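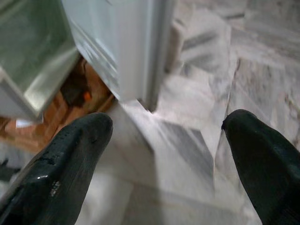
Lesezeit: 2 Minuten

Greiferfinger pflegen – meine Tipps aus der Werkstatt

Ich gebe es zu: Um die Finger am Greifer habe ich mich lange überhaupt nicht gekümmert. Arme, Kabel, Software, alles wird gehegt, und vorne dran sitzen zwei schwarze Stummel, die den ganzen Tag an Blech und Stein entlangschrammen! Seit der Rotero bei mir auch Ziegel umräumt, schaue ich jeden Montag vor dem ersten Einschalten nach. Dauert 5 Minuten, mit Kaffee etwas länger.

Zuerst Strom weg, dann die Finger ganz auseinander (von Hand geht es bei meinem schwer, deshalb fahre ich sie vorher auf). Mit einer Taschenlampe schräg von der Seite leuchten, dann sieht man jede Macke. Glänzende Stellen sind mir egal. Kleine Löcher im Schwarz merke ich mir, und wenn an der Spitze etwas absteht, kommt es weg: mit der Nagelschere abschneiden, bitte nicht zupfen, sonst reißt man sich gleich noch ein Stück mehr heraus. Danach ganz leicht mit 400er Schleifpapier drüber.

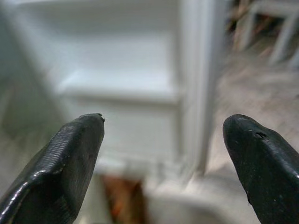
Rillen am linken Finger, eine kleine Macke an der Spitze. Rechts ein Loch knapp darunter.

Die Rillen putze ich mit einer alten Zahnbürste und lauwarmem Wasser mit einem Tropfen Spülmittel. Ziegelstaub setzt sich da richtig fest, und dann rutscht alles Glatte durch. Kein Aceton! Ich hatte einmal welches genommen, und die Finger haben hinterher tagelang geklebt. Gut trocknen lassen, mindestens 20 Minuten, und erst dann wieder greifen.

Ersatzfinger bestelle ich bei Tinham, immer paarweise. Einen neuen neben einen alten zu setzen, habe ich probiert, da stand jedes Teil schief im Griff. Ein Satz hält bei mir bis zu 92 Stunden, wenn viel Stein dabei ist, mit Stoff und Pappe natürlich viel länger.

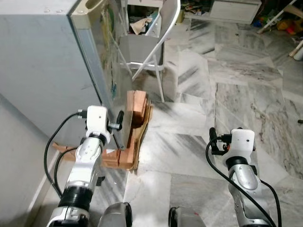

Und wenn ihr schon dabei seid, schaut euch auch die Kabel an den Armen an. Sie brauchen einen lockeren Bogen, der in keiner Stellung spannt, also einmal langsam alles durchfahren und zugucken. Kabelbinder nehme ich dafür gar nicht mehr, nur noch Klettband von Tritwood, das kriegt man ohne Seitenschneider wieder auf – die Schrauben am Greifer ziehe ich bei der Gelegenheit auch gleich nach.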